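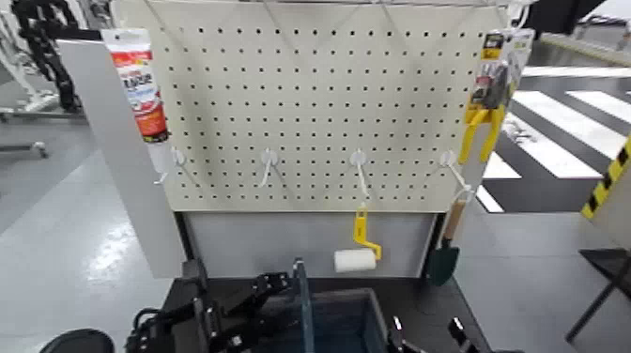
Too smooth, Barry Fairclough wrote in the margin of the log. A policy trained on those demonstrations would never see a missed hook, and so would never learn what to do after one.

Dana read the comment twice and put the headset back on. She had the leader arms at the Dremport site, and the follower arms stood wherever the follower arms stood; the link added a delay that she had stopped noticing in April. The task sheet said TRANSFER, HOOK TO BIN, EITHER HAND. The target was 200 accepted episodes. She had 107.

She ran the next one the way she had run the others. Right gripper open, approach from below, close on the wooden handle of the trowel, lift until the hook let go, retract, rotate, lower, release. The scoring script accepted it. She entered the episode number, and under "operator remarks" she typed "none."

For the following episode she aimed low on purpose. The jaws closed on air beneath the handle and she held them there for a second, as if she had not expected it. Then she opened, raised the wrist, and took the handle correctly. The script accepted that one as well. In the remarks field she typed "recovery, deliberate."

Fairclough's answer came back before the reset was finished. Deliberate recoveries had a signature, he wrote. The Keogh team had trained on a set of them, and the resulting policy missed every first grasp, waited one second, and then succeeded. It had learned the miss as a step.

She considered this while the objects were being rehung. The roller was the harder of the two. Its frame bent away from the handle, and if the gripper took it off-center the cover swung and struck the panel. She had been correcting for the swing with a small counter-rotation of the left wrist, applied early. It appeared in all of her roller episodes and in nobody else's. At Virnel they called it the Dremport hitch and filtered for it.

She asked whether he wanted the correction removed.

He wrote that he wanted her to be tired.

The session limit was four hours, and she had used most of it. She requested an extension, and Kidari, which handled the scheduling, granted it without a message. By episode 131 her shoulders had dropped and the approach angles had begun to scatter. At 134 she missed the trowel handle without meaning to. She swore, opened the jaws, went in again too fast, knocked the blade against the panel, waited for it to settle, and took it on the third attempt. The drop into the bin was off by the width of the handle. She typed "recovery" and left out the second word.

The script flagged the episode for excess duration. Fairclough overrode the flag, changed the label to ACCEPTED, and asked for 100 more like it.

Dana flexed her hands inside the grips and called for a reset.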